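Lullberg Hit Parade Society
Minutes of the August general meeting
Saengthong Room, upstairs, 7 p.m.

Chair: Usa Rattanakul
Minutes: Somkiat Paisan
Apologies were received from the Saturday transcribing group, who were all at the same wedding.

Welcome

Usa opened the meeting and welcomed the new faces, of whom there were several, including a mother and daughter who found us through the birthday page in the library newsletter. They wanted to know what was number one in Lullberg the week each of them was born. We were able to tell them both before the kettle boiled, which made for a lovely start.

Previous minutes

Accepted with one correction. The film showing at the Semano in the first week of the school holidays was the beach comedy, and the western came the week after. Thanks to the member who brought in her diary to settle it. She had been to see both.

Pestura sheets

The big news of the evening. The family of a former record shop owner on the harbour road has given us a box of Pestura Hit Parade sheets, and they are in beautiful shape. For newer members: Pestura Music printed a weekly list of the best-selling singles in town and gave it away at the counter, and the list often looks nothing like the national one. Local bands turn up in it, and novelty records hang on for weeks after the rest of the country had got sick of them.

Somkiat has been through the whole box and reports 761 sheets, of which more than 400 are weeks we have never had before. There was applause! The best run covers the late sixties with hardly a gap. The seventies are patchier and there is still nothing at all from the winter the printer shut down.

A few sheets carry pencil marks beside certain songs. Usa thinks these are reorders. One member thinks they are the owner's favourites, and made a good case for it based on how many of them are slow ones. Left open. The marks are to be noted in the transcription either way.

Agreed that sheets stay in date order in the sleeves and are handled flat. Please don't take them home, even for one night.

Birthday pages

The website now has 1364 day pages with at least a number one song and a film filled in. Discussion of what else ought to go on each page. Suggestions from the floor:

Weather in town that day, from the harbour log
What was on at the Semano, with session times where we have them
The price of a single and a ticket
Star sign
The top television program of the evening
Who won the local football or hockey, in season

Star sign caused the most debate of the night. Some felt it was a bit of fluff on a page people have put real work into. Others pointed out that it is the first thing visitors ask for, and that our grandmothers read theirs every morning and nobody called them silly. Put to a show of hands and carried comfortably. It will sit at the bottom of the page, in small type, as a compromise.

Television program held over until we know whether the old listings at the newspaper office can be copied. Usa to write to them.

On the wording of the pages, Somkiat asked that writers stop putting "the whole town was humming it" unless somebody remembers humming it. If you have a memory, put it in, with your name or initials. A line like "my brother played this until the needle wore out" is worth more to the reader than a paragraph of padding. He read out one he is very fond of, about two sisters who bought the same single on the same day as presents for each other. It will go up this week.

Two number ones in one week

The question came up again of what to do when the Pestura sheet and the radio countdown disagree. Until now we have picked one. It was agreed with real enthusiasm to show both, side by side, with the source written under each. Pages already up will be changed as people get to them. There is no rush, but please start with the dates that get the most visitors, meaning the long weekend and anything near Christmas.

Listening night

The last listening night went very well. We played seven number ones in a row without saying the year, and the table by the window got every single one. A rematch is wanted. The theme next time is songs that got to number one in Lullberg and nowhere else, and with the new sheets we can now fill a whole evening with those. Bring records if you own them. Songs we can't find on vinyl may be sung, and at least one member is looking forward to this more than is wise.

Supper as usual, bring a plate. Doors at half past six so there is time to look through the sleeves first.

Semano lobby display

The manager of the Semano has offered the two glass cases in the lobby for the month the theatre turns on its new sign. This is very kind and we said yes on the spot. One case for film posters and handbills, one for the hit sheets from the same weeks, so that people lining up for popcorn can see what was playing on the radio when each film came to town. We will use colour copies and keep the originals here.

Wanted for the display: ticket stubs, fan club badges, autograph books, photos of yourself in the clothes. Names on the back of everything, please.

Other business

A member asked whether we could take song requests for anniversaries as well as birthdays. Yes, gladly. Send the date and the couple's names to Usa.

The spelling of one drummer's surname is still not settled - the record label and the hit sheet differ. If anyone is in touch with the family, let Somkiat know.

The key to the Saengthong Room cupboard has a new tag on it, a yellow one.

To do before next meeting

Usa: letter to the newspaper office, reply to the Semano
Somkiat: list of the weeks still missing, pencil marks key
Everyone: memories, badges, records

Meeting closed at 9:10 p.m. and most people stayed on to argue about B-sides.
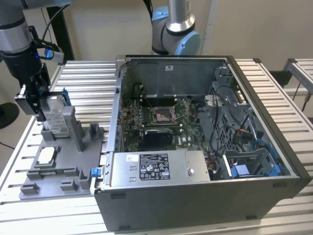
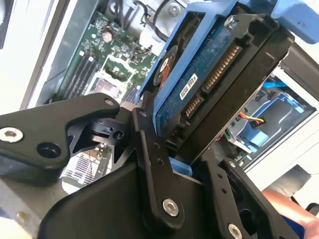 Desktop computer with the case open. Hard drive in blue caddy in the second picture.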